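봄 정리 갤러리 - 창고 비우고 짐 싸기
올린 날 2019년 4월 20일

급하게 올려요. 사진은 나중에 더 골라서 추가할 예정이고 일단 글부터. 작은 작업실 하나 정리하는데 이렇게 오래 걸릴 줄 몰랐네요. 가구 쪽은 다 끝났고 남은 건 비닐, 봉투, 통, 상자 같은 자잘한 것들. 근데 이 자잘한 게 제일 안 줄어요.

이사 가는 곳은 Trinmont 건물 뒤쪽 별관. 지금 방보다 좁습니다. 그래서 버릴 거 버리고, 줄 거 주고, 가져갈 건 전부 봉투나 상자에 넣어서 이름 쓰기. 규칙은 그거 하나예요. 이름 안 쓴 건 안 실어요. 진짜로.

시작하던 날 얘기부터 짧게. 아침에 와서 창문 열고, 선반 맨 윗칸부터 내렸어요. 먼지 장난 아님. 마스크 꼭 쓰세요. 윗칸에는 다 쓴 테이프 심, 말라붙은 풀, 작년 9월 행사 때 쓰고 남은 종이컵. 종이컵은 눅눅해져서 전부 버렸어요. 아까워도 어쩔수 없음.

둘째 칸은 Jallo에서 받아 둔 견본 천. 색은 예쁜데 조각이 다 작아서 쓸 데가 애매해요. 큰 것만 골라서 접어 두고 나머지는 바느질 모임에 드리기로 했습니다. 가져가실 분은 문 앞 바구니에서 그냥 가져가세요. 말 안 하셔도 돼요. 토요장터용으로 따로 빼둔 건 끈으로 묶어놨으니까 그건 건드리지 말아주세요.

셋째 칸. 여기가 문제였어요. 영수증, 설명서, 보증서, 누가 넣었는지 모를 전선. 설명서는 물건이 남아있는 것만 남기고 다 종이 수거로. 보증서는 기간 지난 거 빼니까 거의 안 남더라구요. 전선은 끝 모양별로 나눠서 지퍼백에. 어디 건지 모르는 전선은 상자 하나에 몰아넣고 겉에 "모름"이라고 썼습니다. 이 상자는 여름까지 아무도 안 찾으면 버려요.

비닐 얘기 좀 할게요. 저희는 포장할 때 투명한 걸 씁니다. 예전에 까만 봉투에 싸서 옮겼다가 쓰레기랑 섞여서 앞치마를 통째로 버린 적이 있어서요 ㅠㅠ 투명하면 안 열어봐도 되고, 쌓아놔도 뭐가 뭔지 대충 보여요. 구겨진 봉투도 멀쩡하면 다시 써요. 새로 산 묶음은 500장짜리인데 아직 안 뜯었어요. 있는 거부터 쓰자는 쪽.

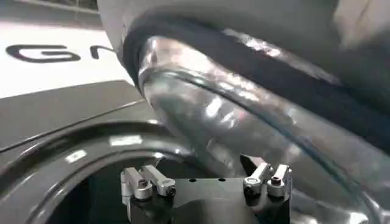
봉투는 공기를 빼고 묶어야 차에 들어갑니다. 무릎으로 살살 누르고, 입구를 비틀고, 끈. 테이프로 바로 붙이면 나중에 뜯을 때 찢어져서 한 번밖에 못 써요. 끈은 흰 노끈이 제일 나았고 고무줄은 며칠 지나면 늘어나서 비추. 묶은 다음엔 종이 꼬리표. 꼬리표에는 세 가지만 써주세요. 이름, 들어갈 방, 급한지 아닌지. 내용물은 안 써도 돼요, 보이니까.

부드러운 건 봉투, 딱딱한 건 상자. 이것도 은근 헷갈려들 하시는데, 예를들어 담요 사이에 액자 넣는 거 안 됩니다. 작년에 Roald Lie 씨가 그렇게 쌌다가 유리가 나가서 담요까지 못 쓰게 됐어요. 본인도 인정하셨음. 액자는 따로, 세워서, 신문지 두 겹.

상자는 Bañuelos 가게에서 얻어왔어요. 과일 상자라 바닥이 튼튼하고 손잡이 구멍이 있어서 들기 편해요. 대신 뚜껑이 없어서 위에 골판지 한 장씩 덮고 테이프. 냄새 나는 건 하룻밤 바람에 말렸다가 썼습니다. 사장님 감사해요, 다음에 밥 한번 사겠습니다.

돈 얘기도 잠깐. 중고로 판 건 대부분 한 개에 1,000원씩 받았어요. 컵, 접시, 액자, 작은 바구니. 비싸게 부르면 다시 들고 가야 하니까 그냥 싸게. 큰 선반은 값 안 받고 직접 떼가시는 분께 드렸고요. 가져가신 분이 나사까지 챙겨가셔서 다행이었어요.

책은 좀 미련이 남았어요. 제가 맡은 게 재봉 책이랑 요리 책인데 한 권 펼치면 거기서 삼십 분. 정리하는 날은 책 펴지 마세요. 결국 서로 상대방 책을 정리해주기로 바꿨더니 훨씬 빨랐습니다. 남의 책은 잘 버려지더라구요. 물어보지도 않고 버리면 싸움 나니까 물어는 보세요.

부엌 쪽. 작은 싱크대 밑이랑 옆 수레만 남았었어요. 양념은 날짜 지난 거 전부 비우고 병은 씻어서 엎어둠. 밀가루랑 설탕은 새로 가서 사기로. 냄비는 뚜껑 맞는 것만 가져가요. 뚜껑 없는 냄비가 왜 이렇게 많은지... 짝 없는 뚜껑도 많은데 서로 안 맞아요. 행주는 삶아서 쓸 만한 것만 남기고 나머지는 걸레로 잘라서 청소할 때 쓰는 중.

청소용품은 맨 마지막에 싸는 걸로. 이거 먼저 싸버려서 바닥 닦을 게 없던 적이 있거든요. 빗자루, 쓰레받기, 걸레, 장갑은 끝까지 밖에 두세요. 세제는 뚜껑 꽉 닫고 비닐 한 번 더 씌워서 세워서 실어요. 눕히면 샙니다. 샜습니다.

옮기는 순서:
큰 상자 먼저, 벽 쪽으로.
그 위에 작은 상자. 무거운 거 위에 올리지 말기.
사이사이 빈 곳에 봉투.
액자랑 거울은 담요로 감아서 옆에 세우기.
화분은 제 차로 따로 갑니다. 흙 쏟아져요.

새 방 선반은 Plesteo 걸로 주문했어요. 조립식이라 2인 작업. 혼자 하다가 옆판 거꾸로 끼운 사람 저예요. 설명서 그림이 작아서 방향이 잘 안 보이는데, 구멍 많은 쪽이 뒤로 가야 합니다. 선반 들어오기 전까지는 짐을 방 가운데 모아두고 벽을 비워놔 주세요. 벽에 붙여 쌓으면 또 다 옮겨야 해요.

실 목록도 이번에 새로 만들었어요. 단추가 제일 오래 걸렸는데 세어보니 1,761개. 단추만요. 단추 통 정리하는 분이 세고 싶다고 하셔서 말리지 않았습니다. 색별로 나눠서 작은 유리병에 담았고 금속 단추는 따로 뺐어요. 병 깨질까봐 양말 안에 한 병씩 넣어서 상자에 넣었음. 짝 잃은 양말이 드디어 쓸모가.

아직 못 한 거 적어둘게요. 문 뒤 옷걸이, 우산꽂이, 게시판 압정 빼기, 냉장고 위. 냉장고 위는 키 큰 분이 좀 해주세요 저는 의자 올라가도 안 닿아요. 열쇠 복사본도 돌려주셔야 합니다. 가지고 계신 분 책상 서랍에 넣어주시고 문자 한 통.

주인 없는 물건은 입구 쪽 긴 책상에 올려놨어요. 초록 우산, 안경집, 도시락 가방, 장갑 한 짝. 본인 거면 이번 주 안에 가져가세요. 지나면 기부함으로 갑니다.

물어보신 분 있어서 추가. 남은 투명 봉투 나눠드려요. 겨울 이불이나 패딩 넣기 좋습니다. 습기 차니까 신문지 한 장 같이 넣고, 햇빛 드는 자리는 피해서 두세요. 오래 두면 비닐이 누래지고 바삭해져요. 필요하신 분은 댓글에 이름이랑 몇 장 필요한지만 남겨주세요.

짐 실을 차는 점심 지나서 와요. 늦으실 분은 미리 연락 주시고, 간식은 제가 김밥으로 준비합니다. 오이 빼달라고 하신 분 기억하고 있어요. 나머지 사진은 새 방 정리되는 대로 이어서 올릴께요.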